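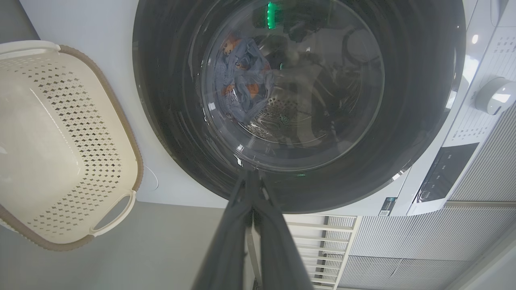 So, the washing machine. If you read the November post you'll know I had been moaning for weeks about our fingers, the stubby padded ones that came with the arms. They're lovely on boxes and mugs. On a round door with hardly any gap to get hold of, they're hopeless. They bump the rim, the arm decides it has hit something and stops, and I go and put the kettle on.

Hiwot finally got fed up with me and ordered a set of long tapered ones from Grernix (they call the model the Long, so full marks for imagination). We've had them on for 3 days now and I've run 144 door attempts, split between the old set and the new, with the same basket and the same bit of blue cloth every time so that I can't blame the laundry.

The Longs are so much better at getting in behind the edge! You can come at the door from a steep angle and there's still room for the wrist, which means the camera on it gets a decent look at the door for most of the approach. With the stubby ones the camera was nearly touching the machine before the fingers were anywhere useful, and all it saw was white.

What I don't like is the flex. Pull sideways with just the tips and they give a little, and by the time the controller has noticed and corrected, the door has had a wobble. Bereket says I should grip further down and stop complaining. He may be right, but further down you start knocking the knuckles on the rim, and I've already got one scratch to explain.
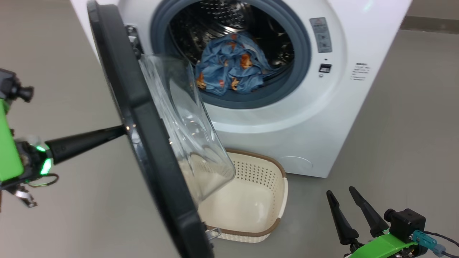
Then there's the question of what to do with the door once it's open. My first plan was to swing it out, let go and send both arms in for the cloth. Tsion's idea was to leave the left arm on the door and do all the picking with the right, and I argued against it for a whole afternoon, because it seemed such a waste of an arm. I was wrong. With the left one parked against the door I've got one less moving thing to worry about, and the right can take its time.

The cloth itself is easy, by the way, as long as it's sitting near the front. Thin tips pinch fabric beautifully. When it creeps round to the side of the drum I have to slow everything right down or the fingers skate over those little holes in the metal with a noise that goes straight through my teeth.

Cameras next. I tried the wrist view alone, then the head view alone, then both. Head only is fine for finding the door and rubbish once an arm gets in the way. Wrist only gets muddled by reflections in the glass, ceiling lights mostly, and it will happily chase one. Both together is the winner, though the Zindevmont controller does grumble about the extra stream and I've had to drop the rate on one of them.

I still want to try the Estmont fingers, which are stiffer and have a rubbery face on the inside. Adanech has a pair she'll lend me if I promise not to drill anything. Until they turn up the Longs are staying on, and I'm off to redo this morning's runs with the grip set a touch lower.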